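4.2 Where the trays wait

I went into this part of the study thinking the lower shelf would be the interesting bit, and then spent most of my time on the tabletop. At the Stendach site people set the black trays straight down on the yellow surface, with no rack and no marked spots (I did ask about tape!), so every tray lands at its own angle. Our log for February has 265 tray placements, and in only 13 of them did anyone go back and straighten one.

What I like about these trays is that they look simple until you have to stack them. They're long, they have raised walls, and one end isn't quite like the other, so a tray turned the wrong way takes up more table than you'd think. Mirkik, the other site, uses dividers, and I come back to those in 4.3.

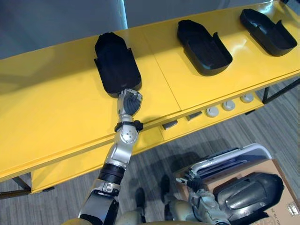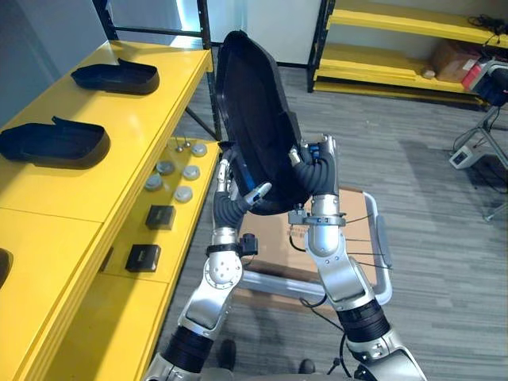
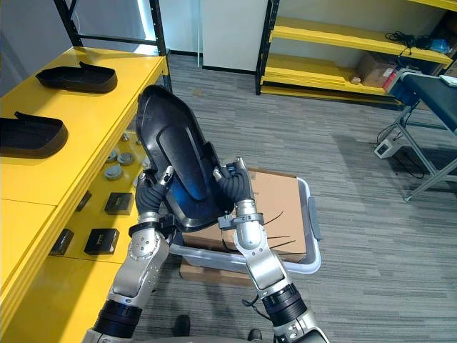

Figure 7. Black trays and the yellow table at Stendach.

Nalden
Lead author, workplace layout studies

The shelf under the tabletop did get its share of my attention, I admit. Round gray discs and little black boxes sit together there, close to hand, and I had coded that as clutter on my first pass. I've since changed it to "small parts, kept near," a category that also covers the pins at Mirkik. Recoding took me a whole Friday, and the totals in Table 3 use the new version.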